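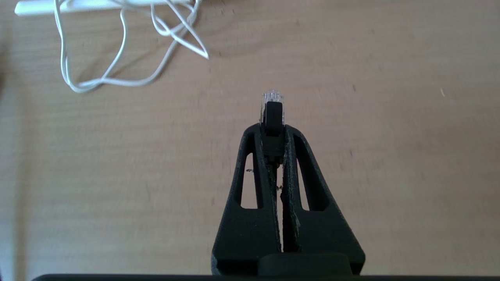

Last modified: January 6, 2018

[chores-list] Re: plugging things in

From: Hedvika Ďurica
To: chores-list
Cc: Ovidiu Marinescu

Buppha Mahawong wrote:

> Reading the Vorine brochure again and it says "household ready by March".
> Ready for what? My mother's flat has a router behind a bookcase and a
> drawer of cables. If the thing can't push a network plug into a socket I
> don't care how well it waves at people. Has anyone on this list seen one
> do it start to finish, no human hand in it? Not stacking cups. Cups are
> easy.
>
> Also, is Kováčik still selling the hard fingers or only the soft ones?
>
> Buppha

Quick one, on my way out the door.

Start to finish, no. Parts of it, yes. Holding the plug is the part I'd call OK now. Plug right at the fingertips, pointing straight out, clear head free of the fingers and the boot down in the grip. That's how you want it. Too deep and the fingers hit the wall plate first. Too shallow and it tips over when you push.

Our numbers with the Grolum arm, for what they're worth: 468 tries, socket bolted down, plug handed to it by me. 28 of those I'd throw out because I bumped the table. Of the rest it did well when it started lined up and badly when it didn't. Roughly 20 degrees of twist and you can forget it. A kid feels the latch is on the wrong side and turns the plug over. The arm just pushes harder.

Picking the plug up off the table by itself is a seperate job and a worse one. Thin white cable in a loose tangle, loops over loops, and the camera has to decide which loop belongs to which end. Alcides has spent 3 weeks on that. Still pulls the wrong strand, drags the whole lot along with it.

Then the part brochures skip. Cable weight. Plug goes in straight with a short bit of cable, fine, now hang two meters off the back and see. And behind a bookcase the wrist doesn't fit anyway, never mind the fingers.

So for your mother: no. Not by March, whatever Vorine says. Shop floor is another story, same plug same socket all day in a fixture, Hinata Sekiguchi posted about the Nomiria line doing that and I beleive her. But that's a fixture. Houses don't have fixtures.

Fingers: Kováčik has both as far as I know, ask for the narrow tip. Check the inner edges every so often, they scuff up and collect lint, wipe them down before you blame the software. Lost a whole afternoon to that once.

Ovidiu, do you still have the force logs from the twisted ones? Can't find my copy. Send to me direct pls, the list eats attachments.

Hedvika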